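3. Team shirts at home: where they rest between games

3.1 Background to the household visits

When we began this study of amateur basketball families, we had a fairly simple idea of what we would be writing about. We wanted to know how a team shirt moves through a home in the days between one game and the next, and we supposed (as most people would, I think) that the answer would be a short path from bag to washer to drawer. The earlier work on household laundry had mostly looked at machines, water and soap, and it had a good deal to say about how often things are washed. It said much less about the hours and sometimes days when a garment is simply somewhere, waiting for its owner to decide what it is.

The families were members of the Mirar youth and adult league, and 42 households agreed to keep a diary for us through March. Each diary had a page for every shirt, with room for the place it was put down, the time of day, and a line or two in the writer's own words. We are very grateful for those lines, which were often funny and always generous, and which filled over 200 pages by the time the last booklet came back to us.

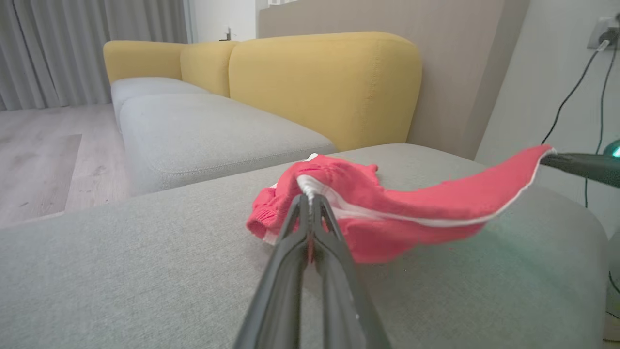 The diaries were followed by a visit to each home, usually in the early evening, when people were back from work and the kettle was on. Diệp Nông carried out most of these visits and wrote the field notes on which this section leans so heavily. She asked people to talk her through the last game day from the final whistle onward, and she let the talk wander where it liked — into car seats, missing socks, and a long disagreement in one family over whether a shirt worn only on the bench counts as worn at all.

3.2 The sofa as a halfway place

The word that came up again and again was "halfway." People used it for shirts that were too clean for the hamper and not quite clean enough for the drawer, and they used it just as easily for the furniture where such shirts ended up. A bed was seldom described this way, and a kitchen chair only now and then. The sofa was the favorite by a wide margin. One father in the Gutico neighborhood told us that a shirt on the floor is a chore, but a shirt on the sofa is "still in the game," and his daughters agreed with him warmly and at some length.

Red shirts seemed to attract more talk than the others, and we suspect this has to do with washing. Families with red team colors were careful about what went into the load, so a red shirt might wait for company before it was washed. 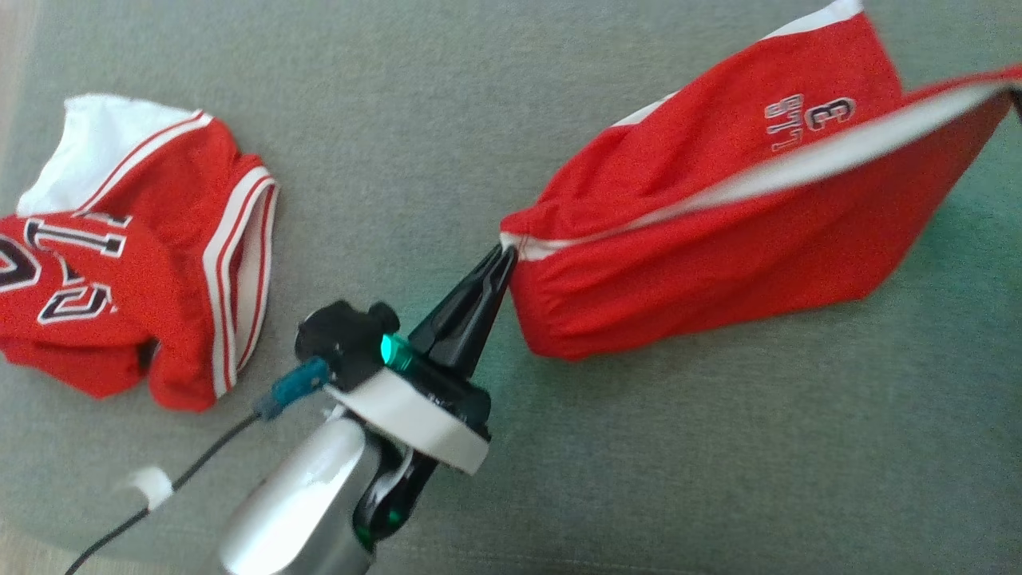 3.3 Folding and who does it

Folding turned out to be a quieter matter. Most people folded without thinking about it, often while talking or watching something, and they found our questions on the subject a little puzzling at first. Still, the diaries show 2 clear habits. Some writers folded each shirt as they came to it, and others let a pile build up and did the whole lot in one sitting, number side in, before the bag was packed again.
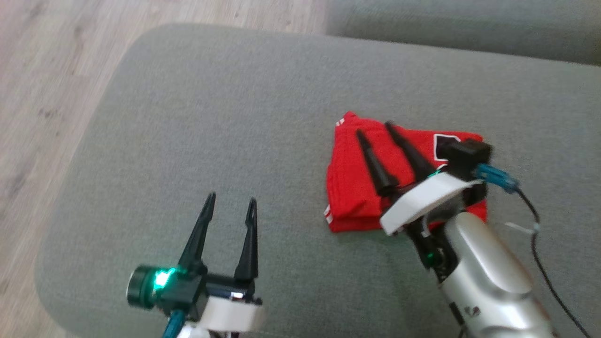

Figure 3. Red cloth, folded, on a gray sofa cushion.

As Figure 3 suggests, a seat cushion gives a person a broad, soft surface at a handy height, and many of our families said they liked it better than a table for that reason. The older players in the Skalemine group were the exception. They folded on the bed, standing up, and put the shirts away at once — a habit that several of them traced to their mothers. We return to these players in Section 4, where the question of who taught whom is taken up more fully.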